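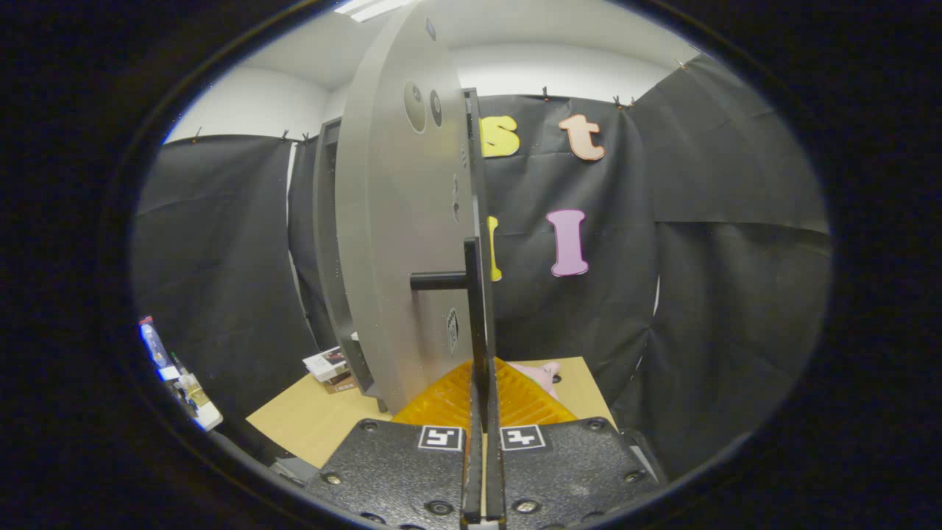

Gripper closed, grey disk ahead with its short black peg.

Workshop tips: can a machine do it yet?

Every few months a reader asks whether it's time to hand the fiddly jobs to a robot. My answer on May 6, 2022 is the one I gave last August — keep your screwdrivers.

Pegs and knobs are a fair test. You or I find a peg by feel, lean on it a little and know when it's seated. A two-fingered gripper has to line up first, and a small error can leave it pushing on the wrong thing. Morfudd Parri at Maddocks let me watch 14 tries at fitting a collar over a post. I'd have sacked an apprentice for seven of them.

So, for the jobs you'll still be doing yourself:

Stiff peg or post: wipe it with a dry rag, then rub a candle stub along it. Skip the oil, it collects grit.

Loose knob: wrap one turn of plumber's tape around the shaft and push the knob back on square.

Cloth over a wall: binder clips along the top edge hold well enough and leave no holes. Put one at each corner before you do the middle.

Prys Rosser reckons his Plakden arm will be sorting the screw drawer within the year. He has more than 43 sizes in there, and plenty are in the wrong compartment already. I've told him I'll come and look when it can pick up a washer lying flat on the bench.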